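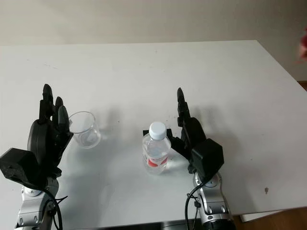 I went through the cup cabinet in July and got rid of most of it. We had glass, ceramic and a stack of clear plastic ones left over from a party. The plastic ones stayed. They weigh next to nothing and I don't care if one gets dropped.

The white table is next. I wipe it down every night and it still picks up gray smudges and little specks. Lucero Sotelo told me to try baking soda paste. A new table from Vanden is $300, so I'll try the paste first.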